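# Droltirora Household Handling Set

**Release note, April.** Version 2 replaces the preliminary release in full. Episode identifiers from the preliminary release are not preserved, and results obtained on it should not be compared with results on this one.

## Summary

The Droltirora Household Handling Set is a collection of 2,760 episodes of two-handed kitchen and dining-area work, recorded with hand-held grippers in ordinary homes. It was prepared by the Uvdale Institute to support research on a narrow question: which household chores can a machine be trusted to carry out from start to finish, without a person stepping in?

The set covers 9 chore families. Each episode includes wrist-view video, estimated gripper position, jaw opening, and a short written label. Episodes were performed by trained operators. No robot was used in recording, although the data is intended for training and testing robot control policies.

## Background

Public claims about household robots tend to rest on short demonstrations. A machine folds one towel or loads one cup, and the viewer is left to assume that the rest of the laundry or the dishwasher would follow. Work in homes is seldom arranged so conveniently. Items touch one another, surfaces are shared with appliances, and the same object may need to be held in several ways before it reaches its place.

The Institute's position is that progress should be measured on whole chores. A table is cleared when everything that belongs elsewhere has been moved and nothing has been damaged. A policy that moves nearly all of the dishes and then stalls has left a person with a chore to finish, and our scoring treats it accordingly.

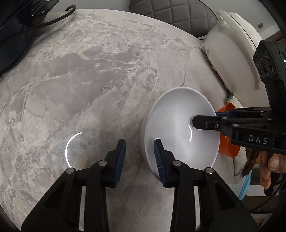 Bowls account for more failed policy runs in our internal trials than any other class of object. They are light enough to slide when touched, their rims are narrow, and a small error in the angle of approach can push them away from the jaw. The two-gripper handling recorded in this set addresses the problem directly: a white bowl tilted on its side can rest its rim against one ridged blue pad while the second gripper places a finger inside the bowl, so that the glossy inner surface need not be held by one tool alone. Single-arm policies trained on the preliminary release had no such option and were limited to pinching the rim. Whether current two-arm policies can make good use of the added contact is one of the questions this release is meant to answer.

## Chore Families

| Code | Chore | Typical difficulty |
|---|---|---|
| H1 | Clearing a table | Mixed objects, changing layout |
| H2 | Stacking bowls and plates | Rim contact, alignment |
| H3 | Setting places | Position accuracy |
| H4 | Wiping a surface | Sustained contact |
| H5 | Folding small cloths | Soft material |
| H6 | Opening and closing containers | Twisting, varied lids |
| H7 | Sorting utensils | Thin, overlapping items |
| H8 | Moving food between vessels | Spillage |
| H9 | Returning items to shelves | Reach, limited view |

Families H1 through H5 are suitable for general training. H6 through H9 contain more variation between operators, and we recommend that users inspect a sample before including them.

## Recording Conditions

Recording took place in 44 homes. Operators were asked to leave furniture and appliances where the residents kept them. Tables were not cleared of unrelated items before recording unless those items were fragile or private. As a result, many episodes include appliances, cables, cloths, and personal objects that play no part in the labeled chore. These should be treated as a normal part of the working environment.

Lighting was not controlled. Polished stone, glazed dishes, and glossy appliance housings produce bright reflections that move with the camera. In our trials, policies that relied heavily on brightness edges sometimes mistook a reflection for the rim of a dish. Users who apply image augmentation are advised to keep some unaltered episodes for validation.

The wrist cameras use wide lenses. Straight table edges may appear curved, and the corners of the image may be black. Lens correction is not applied to the released video. Calibration files are supplied for users who require it.

## Contents of an Episode

- `video_left` and `video_right`: wrist-view video from each gripper
- `pose`: estimated position and orientation of both grippers
- `jaw`: opening width for both grippers
- `label`: chore code and a one-sentence description
- `outcome`: `complete`, `partial`, or `abandoned`
- `notes`: free text entered by the operator, often blank

Partial and abandoned episodes have been retained on purpose. They include dropped items, repeated grasps, and attempts that the operator judged unsafe to continue. Users training by imitation may wish to filter on `outcome`. Users studying recovery behavior should not.

## Baseline Evaluation

Two baseline policies are distributed with the set. **Halvorsen** predicts short sequences of gripper movement directly from video. **Salex** first selects a contact region and then plans the approach. Both were tested on a fixed two-arm station at Uvdale, using objects and table layouts not found in the training episodes.

Findings may be stated briefly:

- Both baselines completed simple place-setting tasks with dependable results when dishes were well separated.
- Salex was the stronger of the two on bowls and plates. Its slower planning made it poorly suited to wiping.
- Halvorsen recovered more often after a first failed grasp, but it also made more unneeded contact with nearby objects.
- Neither baseline cleared a crowded table reliably enough for unattended use.
- Neither baseline showed acceptable performance in moving food between vessels.

On present evidence, the Institute does not consider any chore family in this set to be solved. Place setting is the closest. Full trial records, including the layouts used and the reason for each stop, are in the `evaluation` directory.

## Intended Use

The set is intended for research on manipulation, grasp planning, coordination between two arms, and evaluation of household chores. It may also be used to study how people divide work between two hands when each hand is limited to a simple jaw.

The set is not suitable as the sole basis for a safety claim about a product. It contains no episodes involving hot liquids, sharp knives, medication, or the care of a person. Performance on these episodes should not be extended to such work.

## Limitations

Operators' hands may be visible at the grippers. A policy may come to depend on their presence, and masking is recommended for users who plan to deploy on a fixed arm.

Human operators also adjust their grip by feel. The recordings contain no force measurement, and light contact may look the same on video as firm contact. A policy can reproduce the path of a grasp and still hold a dish too loosely or too tightly. Users with access to force sensing should collect a small supplementary set on their own equipment.

The homes recorded do not represent all housing. Small kitchens are underrepresented, as are homes adapted for wheelchair users. Tables were the main work surface in most homes; counters and sinks appear less often.

## Privacy and Consent

Residents and operators gave written consent before recording. Audio was removed. Faces, mail, and screens showing personal information were obscured during review. A resident may withdraw consent at any time, in which case all episodes from that home will be removed from the next release and users will be asked to delete their copies.

## Maintenance

Corrections are issued as patch files and listed in `CHANGES.md`. Reports of labeling errors should give the episode identifier, the field concerned, and the proposed value. Reports concerning privacy are handled first and should be marked as such in the subject line.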